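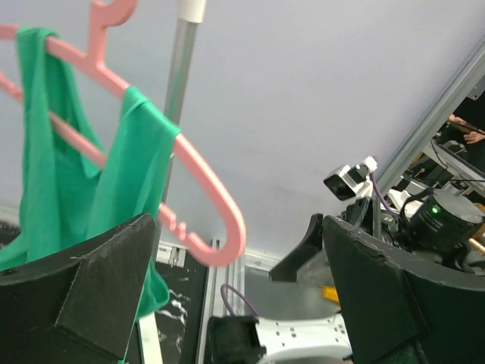
Prisolik notched plastic hangers, pack of 12

I bought two packs in January to replace a mix of wire and felt-covered hangers. The main requirement was that sleeveless tops stay put on a crowded rail. Six months of daily use is enough for a verdict.

Construction is one-piece molded plastic, hook included. The hook doesn't rotate, so every garment has to face the same way or be turned around by hand. Mold seams are visible along the underside but have been trimmed well enough that knits don't snag.

Narrow straps hold in the notches. Wide armholes in slippery fabric still creep toward one side if the rail gets bumped – a strip of silicone tape fixes it, though at this price I shouldn't need one.

Load is the weak point. A winter coat bowed the bar noticeably after 2 weeks, and it hasn't come back to straight. Shirts, dresses and light jackets cause no trouble. The Soltano hangers I used before were stiffer but took up more rail per garment, and two of their hooks worked loose.

Color was consistent across both packs. There was a faint plastic smell on opening, gone by the next morning.

Fine for summer clothes and blouses. Buy something else for coats. Four out of five.

Archana Chauhan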